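An Evening with a Robot That Does Kitchens

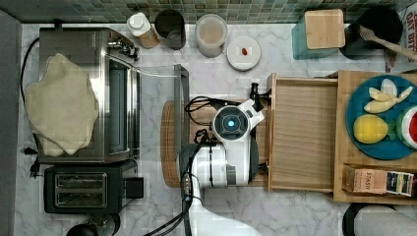 Field Trips

I had been promised the future of housework, and the future of housework was on the second floor, past a vending machine, at a place called Skandura.

They hold an open evening every November. I went because Dagim Kumsa had a spare pass and because there would be snacks. (There were pretzels.) The robot is called Ekham. It is one white arm, and it has a nicer counter than I do, with marble patterning and little green-blue tiles along the back.

Fouad Benkirane ran the demo. He told us the arm had done 1475 practice runs on drawers alone. I have opened plenty of drawers in my life and never thought to keep a tally, which may be why I don't have a lab.

The drawer in question is light wood and had nothing in it. Ekham's black clamp of a finger hovered by the edge while 6 of us leaned in like people watching a putt. Next to it sat a tray with a teal plate of fruit — banana, lemon, a wedge of watermelon — and a box of Stash tea, and I'm afraid I spent a good part of the talk thinking about the tea.

Someone asked when it would do dishes. Fouad said dishes were "a separate conversation" and took a question from the other side of the room.

I stayed until 8:30, longer than I'd planned. The arm is slow, and slow is strangely easy to watch. Dagim wants to go back in spring, when they show the laundry one. I said I'd bring my own laundry.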